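4. Getting your show onto the Rarketti player

I load all my kids' series this way, and it's pretty painless!

1. Open Library and tap Add Series.
2. Type the title, then pick an age band (I use Preschool for anything with puppets).
3. Drag in your episodes. Keep file names under 257 characters.

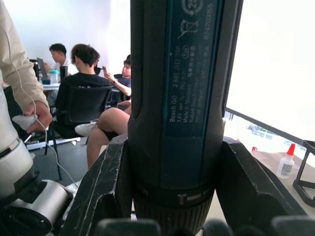
Bosch GO cordless screwdriver, label side.

4. Tap Publish and wait for the green bar.

Note: the player holds 500 episodes, so I archive old seasons every November.

Caution: don't close the lid during step 4 – I did once and had to start the whole upload over.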